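Pudlow Local History Group
October 2025

PARISH REGISTERS NOW OPEN TO FAMILY RESEARCHERS

Hello everyone, it's Signe Wallin here with some news I've been itching to share! The index to the old Pudlow burial and marriage registers is finished, and anyone tracing family from these parts can come in and use it free of charge.

We've got 2,904 entries typed up, from four registers that used to live in a tin trunk at the Blomqvist chapel. Bienvenido Calimlim did most of the marriages (his eyes are better than mine) and I plodded through the burials. The handwriting in the second book is dreadful, so if your great-grandmother's name looks odd to you, try every spelling you can think of - I found one Nygård family written five ways.
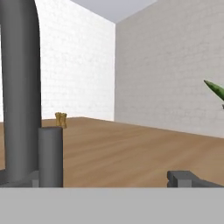
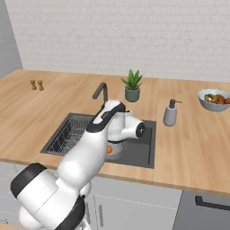 I've had a good many emails from people whose folks left for the Roter mines and never wrote home. Please keep sending them! Frøydis Nygård wrote to me in March with a list of passengers copied out by her aunt, and it helped us match two brothers we'd given up on. If you have letters, funeral cards or a family Bible with dates in the front, I'd love a copy - you keep the original.

The printed index runs to about 200 pages and can be read at our meeting room in Pudlow. Gøran Nyberg is handling requests from people who live too far away to visit, so send him a surname and a rough date and he'll look it up for you.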